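Home | Features | Collections | Care and Repair | Archive | Contact

The Small Things That Travel With Us

2 September 2024

The Hoàng Household Collection occupies the upper floor of a former dry goods store in Polau, a building first put up in 1833 and altered many times since. Its holdings are modest in value. Combs, compacts, sewing kits, cough drop tins, key cases and lipsticks make up the greater part of the 543 objects now entered in its register, and most were in daily use when their owners gave them up.

The collection was established to record how people keep and carry personal things at home. Its director, Yến Huỳnh, has held from the beginning that an object should be received together with an account of where it was kept. Donors are asked to complete a two-page form. It requests the name of the room, the piece of furniture, the drawer or bag, and whatever lay beside or beneath the object in ordinary use.

The answers have proved more useful than expected. Of the first 100 forms returned, more than 20 named the bed as the place where small items were sorted before being put away. Handbags are emptied onto blankets. Cosmetics are laid out there on the morning of a trip, and again on the evening of the return. A dressing table appears on the forms less often than the staff had supposed, and in several cases it was reported to be full of other things.

The bed has practical advantages for this work. A soft surface does not chip a compact or dent a metal case, and a tube set down on fleece is less likely to roll to the floor than one set down on polished wood. It also has drawbacks. Fleece holds lint and passes it on, and a cap that is not fully closed will pick up fibers that are difficult to remove from the product inside. 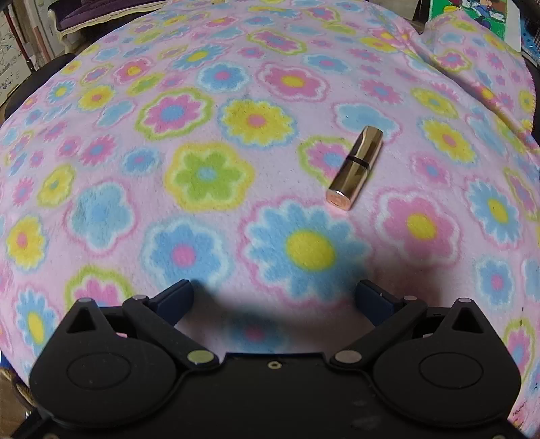 Quang Âu, who is responsible for the care of objects, has prepared a short set of recommendations for households. Metal lipstick cases should be wiped with a dry, lint-free cloth before storage. Faceted cases need more attention than smooth ones, as powder settles along the edges of the facets and dulls them. A soft brush is suitable for the seam between cap and body. Liquid polish should not be used on gold-colored finishes, which are often very thin.

Blankets on which cosmetics are regularly sorted should be shaken outdoors and washed separately from towels. The collection advises cool water and a low dryer setting for printed fleece. High heat flattens the pile, and no later treatment restores it entirely.

For storage, the collection uses shallow trays supplied by Stekano, lined with undyed cotton. Households may obtain a similar result with a drawer divider and a clean handkerchief. Lipsticks should be kept closed, away from radiators and out of direct sun - a windowsill is the least suitable place in the house.

The recommendations were tried during August by members of the Solteo reading circle, who sorted their own bags and drawers and reported the results in writing. Several remarked that the task took an entire afternoon. One member found three nearly identical shades, bought years apart, and has since offered two of the cases to the register.

The collection continues to accept everyday cosmetic cases in any condition. Forms may be requested at the front desk in Polau or by mail, and should be completed before the object is moved from its usual place.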